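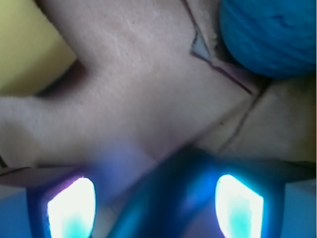 Review: Skolitz Redact 4 document redaction software

Published Thursday, March 21, 2024

Skolitz Redact 4 is a desktop program for preparing documents for disclosure in civil claims. It finds names, addresses, account numbers and privileged passages, marks them for review, and writes out a copy with the marked text removed. I tested it over two weeks on the closed papers of a defamation claim, Mallel v Anberg, with the consent of both firms. The bundle ran to 1317 pages, most of them emails, with board minutes and a run of poorly scanned letters at the back.

Installation

The installer took a few minutes on an ordinary office laptop. A licence key is needed on first start, and after that the program works without a connection. All processing is local. Firms with strict rules on client data will want to confirm this with their own network logs, as I did; no traffic left the machine during a run.

Finding text

The search is built from rules. A rule can be a fixed phrase, a pattern, or a list loaded from a spreadsheet. I loaded a list of 226 names and variants, including initials and two common misspellings. On typed pages every entry I checked by hand had been marked. On the scanned letters the text recognition was weaker. It missed 21 names, mostly where a stamp or signature crossed the line. The program gives each scanned page a confidence score and will sort by it, so the bad pages can at least be read first.

Email chains are handled well. If a message is quoted further down the chain, a mark placed on one copy can be applied to the rest. Strachan Disclose, which I used for the same work last year, needs each copy marked separately.

Review and export

Marks are shown as coloured outlines until they are approved. Each one carries a reason code, and the codes can be edited to match the wording of a court order. Keyboard shortcuts cover approve, reject and next. There is no shortcut for changing a reason code, and in a claim with several heads of privilege that slows things down.

Export removes the text layer under each block and strips comments and document properties. I opened the output in three other readers and could not recover anything by copying, searching or changing layers. Tracked changes in word processor files are flattened before conversion. Spreadsheets are the weak point: hidden columns are reported but not removed, and the warning appears only in the log.

The redaction schedule is exported as a table with page, reason and reviewer. Page references follow the original numbering, even when pages have been withheld in full. Bundle numbering has to be added afterwards.

Price

A single licence is £145 a year. A second reviewer needs a second licence, and marks are shared through a project file that only one person can open at a time.

Verdict

Suitable for small practices handling email-heavy disclosure. Check scanned pages by eye and deal with spreadsheets before import. Larger teams will find the project file lock a problem, and version 4 has no setting to change it.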